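Short-Term Rental Safety Walk-Through: Bekeck House, Unit 3
Prandstead housing desk checklist, with inspector's comments
Visit: August, morning

1. Smoke alarms – PASS, WITH DOUBTS
Both sounded when tested. The owner's log claims monthly tests, all in the same pen and the same neat hand. I would like to see a log that looks used.

2. Carbon monoxide alarm – FAIL
Listed in the welcome binder. Not found in the unit. The binder is not an alarm.

3. Breakables and loose decor – COMMENT
Vases on tables get knocked over by guests with suitcases. The owner says hers are "weighted." I have heard this before. Move them to a low shelf or take them out between bookings.

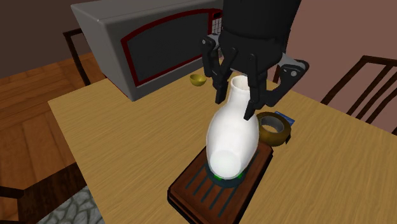

Item 3. White vase on the light wood table.

4. Hot water at taps – FAIL
Kitchen tap ran too hot to hold a hand under. Owner blames the Nesau mixing valve and says it was adjusted in spring. Adjusted by whom? No receipt. Recheck required.

5. Stairs and handrail – PASS
Rail is firm. Third tread creaks but does not move.

6. Exit route – FAIL
Back door needs a key from the inside. The key was in a drawer under takeout menus. Fit a thumb turn before the next guest. A sign saying where the key is will not be accepted.

7. Appliances on tables and counters – COMMENT
Keep them back from edges and leave space behind for air. Cords must not hang where a child can pull them. The binder says every appliance is "checked yearly" but gives no names or dates, so I have given no credit for it.

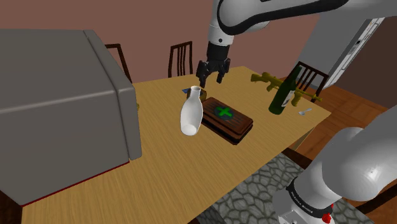 Item 7. Gray appliance on the light wood table.

8. Fire extinguisher – PASS
Gauge in the green, tag current. Mounted 80 inches up, though, and I had to stretch. Lower it.

9. Electrical panel – NOT CHECKED
Closet locked. Owner to provide access at recheck. Second visit in a row this closet has been locked.

10. Emergency card – FAIL
Gives the address as 324 Pană Street. The number on the door is 202. An ambulance crew will go by what the guest reads out. Correct it today.

Result: not cleared for booking. Recheck covers items 2, 4, 6, 9 and 10. Bring receipts – I will not be taking anyone's word for the valve.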